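Moving a Regional Talent Show Online: Audience Voting in "Lavstead Sings"
Final project report, Media and Communication
Submitted by Janka Vaněk, May 26, 2020

1. Background

Lavstead Sings is an amateur singing contest shown on the local channel Erach. It has a live final every spring with a studio audience and two rounds of voting. Until this year all votes were cast by text message. For the current season the channel moved the whole show online and let viewers vote through a web page made by Duvico, a small company that also runs the channel's program guide.

My project looks at what this change did to the voting. I wanted to know who voted, when they voted, and whether the order in which singers appeared had any effect on their results. The producers agreed to share the totals for each episode but no personal data.

2. Method

I used two sources. The first was the vote log, which gives the number of votes per singer for every minute the page was open. The second was a short survey, linked from the page after the semifinal. It was open for one week in April and received 53 complete answers. I had hoped for more, but the link was placed under the sponsor's banner and many viewers probably did not scroll that far.

I also watched every episode twice and wrote down the start time of each song, the length of the judges' comments, and any mention of the vote by the host. Matching these notes to the log took longer than the rest of the work together – the stream ran behind the log by a different delay each week, and I had to line them up by hand using the moment when the host opened the vote.
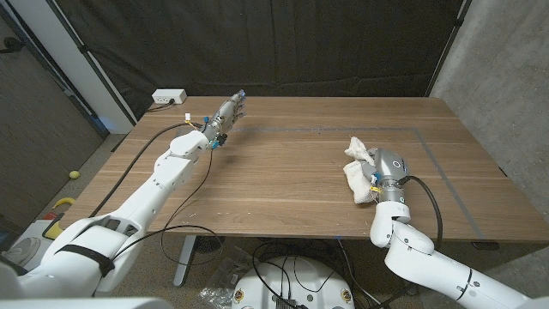 Two robotic arms over a wooden table.

3. Results

3.1 Number of votes

The semifinal drew around 4,000 votes. Most came in the last part of the episode, after the recap in which short clips of all the singers are played again. The opening songs brought in very few votes even though the page was already open. In the survey, the most common reason for waiting was that people wanted to hear everybody first. Several also wrote that they forgot about the vote until the host brought it up.

3.2 Order of appearance

Singers who performed late did better on average than singers who performed early. The difference was clear in the first episodes and smaller in the semifinal. I can't say for certain that the order caused it. The producers told me they like to place strong singers near the end, so the two things are mixed together in the data.

One case is worth describing. The duo Skála sang first in the quarterfinal and received the lowest total of the night. In the semifinal they sang second to last with a song in a similar style and came out near the top.

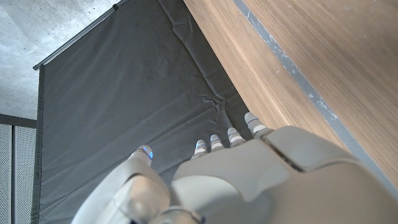
Their judges' comments were positive both times, and of nearly the same length, so the comments alone do not explain the change. A larger number of friends and family online for the semifinal might. The log has no way of showing this.

3.3 Repeat voting

The web page allowed one vote per browser. Anyone with a phone and a laptop could vote twice, and some survey answers admitted to it. In one episode a single singer received 500 votes within a few minutes, long after the last song. Duvico checked this and left the votes in, as the link had been shared in a large local group at that time.

4. Problems and limits

The survey sample is small and made up of people who stayed to the end of a long episode. They are likely to be more interested in the show than the average viewer. I also had no log from the text message years, only the final totals, so a minute by minute comparison between the old system and the new one was not possible.

My song start times may be off by a few seconds. This does not matter for the totals but it does make the charts for the shortest songs hard to read.

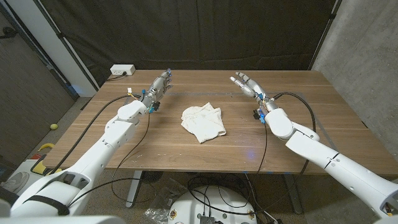

5. Recommendations for next season

The vote should open after the last song, with the recap played right away. The running order should be drawn at random, at least in the early episodes. If Erach wants to keep the page open during the whole show, viewers should be able to change their vote until closing time – this was the most frequent request in the survey.

The survey link should be moved to the page that appears once a vote is sent.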